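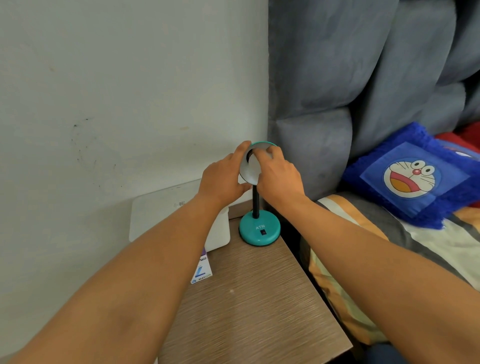

*A small desk lamp on the nightstand, with the shade being held in both hands.*

## Reading in bed, and the winter book exchange

In February the evenings are still long in Treltberg, and many of our members told me that they read mostly in bed. I do the same. So for this issue I asked Štefánia Baláž, who keeps our exchange shelf in order, to share what she learned from the reading survey. We received 44 answers, and I thank everyone who took the time to write more than one word.

The first result did not surprise me. Most people read in the last hour before sleep, and they stop when they notice that they have read the same page twice. One member wrote that she has been on page 72 of a long family novel since the holidays. She likes the book very much. She says it has the best page 72 she knows.

Short stories were the most wanted kind of book, before crime and travel. I think this fits well with the evening habit. A story of 20 pages can be finished before the eyes close, and the next evening you begin something new without searching for the place where you stopped. Amanuel Feyisa does not agree with me. He prefers thick novels and reads each chapter two times, first in the evening and again in the morning with coffee. According to him, the morning reading is the real one and the evening reading is only a visit.

Several people asked about light. Štefánia has only simple advice: the light should fall on the page and stay out of the eyes, and a lamp with a shade you can turn is easier than a strong light on the ceiling. If another person sleeps in the same room, point the shade toward the book and a little down. I would add that a large-print edition is nothing to be ashamed of. We have a full row of them on the lower shelf, and they are in very good condition – a sign that too few of us take them home.

### The exchange shelf

The shelf stays in the entrance hall of the Monti building, to the left of the stairs. You can take up to 3 books at one time. You do not need to bring a book for each one you take, but please bring something back before summer. Books with a green dot belong to the Dendport reading circle and must return to them, so please do not pass these on to friends.

We do not need more cookbooks or school dictionaries at the moment. We would be glad to have:

- short stories, in any language
- poetry, also thin booklets
- crime novels where the first part of the series is not missing

The next evening meeting begins at 7 p.m. in the small room upstairs. We will talk about books we never finished, and Amanuel will bring tea. If you come by bicycle, please use the back yard, as the front rail is under repair until the end of the month.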